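Bench notes, sourdough and plain dough trials, kept by Holger with bits from Müzeyyen. Carried over from the July book, which is full.

Starter K still going on wholemeal rye. Starter S moved to white flour last week and slower for it. Don't mix up the spoons.

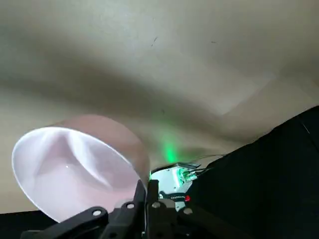
Salten, 3 September 2025

Flour: opened the new bag of Juhász strong white. It takes up more water than the old one, so the usual dough felt stiff at first mix. Added 30 g water to batch 2 and left batch 1 alone for comparison. Total flour for the day 3000 g, split evenly over both.

Batch 1 mixed by hand, autolyse 30 minutes, salt after. Tore a bit on the second fold. Batch 2 smoother and stretched well by the third. Müzeyyen thinks the extra water is doing most of it. I'd like to see it again with S before changing the sheet.

Kitchen scale drifts when it's near the window. Batch 2 dough read 1542 g, then a few grams less after I moved it. Use the other scale for salt.

Bulk: both on the middle shelf. Batch 1 well behind at lunch. Ataberk did the afternoon folds and wrote the times on the tape, but the tape has gone missing, so no times for folds 3 and 4.

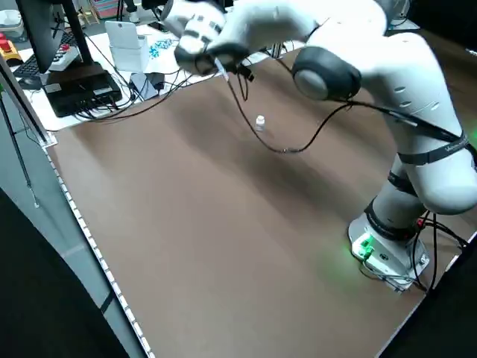

Shaping and bake

Two loaves from each batch, the rest to rolls. Bannetons dusted with rice flour, no sticking. Oven at 230, lid off after 25 minutes, then down to 200 to finish colour.

Batch 1: tight crumb, decent flavour, pale underneath. Batch 2: more open, better ear, slightly gummy near the base. Probably cut too early. Şengül wanted a slice for her lunch and I let her have it warm.

Rolls fine from both. Can't tell them apart.

To do:
Repeat batch 2 with starter S.
Ask Oğuzhan if the Kukden order included malt flour.
New tape, and write fold times in here as well.
Feed K tonight, S in the morning.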